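Doltside Wristview - perception and grasp planning for soft food items

Version 2, page updated 07/04/2025

Wristview is a software package for robot arms with a parallel gripper and one small camera near the fingers. It finds the item, proposes a grasp and passes the approach path to your controller. We wrote it for steamer and tray work, where the items are soft, lie on each other and have almost the same color as what is under them.

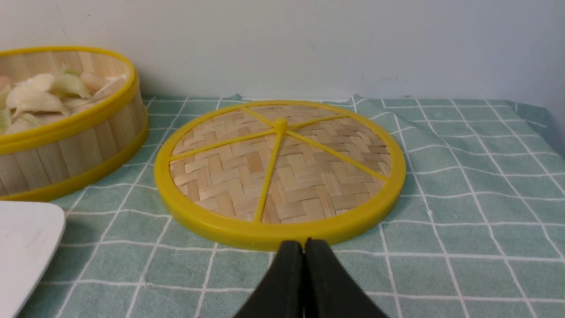

The planner runs as a separate process and talks to the arm over a plain socket. A new grasp proposal arrives 15 times per second, so the path can be corrected during the approach. You can set a limit on finger closing for each item class.

Lids and baskets are handled as rigid objects. For these you load a simple shape file, and the software keeps the fingers away from the rim unless the rim is the target.
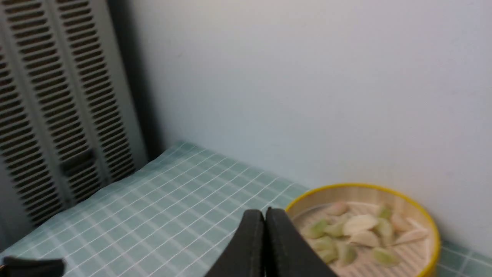 Do I need a depth camera?
A normal color camera is enough, if it is calibrated to the gripper. Depth input is supported, but on shiny or half-transparent dough it often gives holes, and we advise to compare both before you decide.

The segmentation model was trained on 297 recorded sessions from our kitchen bench in Stisbridge. Dumplings with white and with green wrappers are separate classes in the standard model, and you can join them in the settings. For overlapping items the planner prefers the one with more free edge - this rule can be changed too.

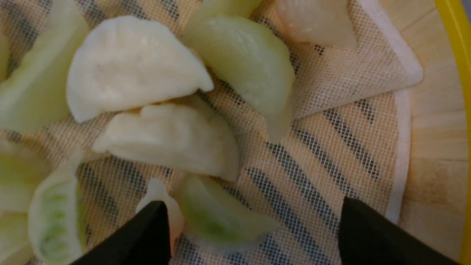

Tuning for a new item takes some 22 minutes of labeling in the Roko editor, which is included in the license. The editor runs in the browser and exports the class file directly. Please keep the old class file, as there is no undo after the export.

Known limit: a patterned cloth with wrinkles can disturb the estimate of the table plane. In this case set the plane by hand in the calibration menu.

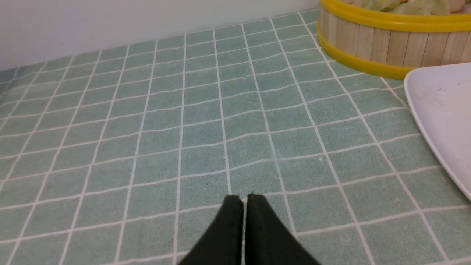
Simiyu wrote to us that setting the plane by hand worked well on a checked cloth, but that the value was lost after a restart, and asked for a save button. It is planned for the next update in April.

Requirements: Linux, one graphics card with 8 GB memory, wired network to the arm controller.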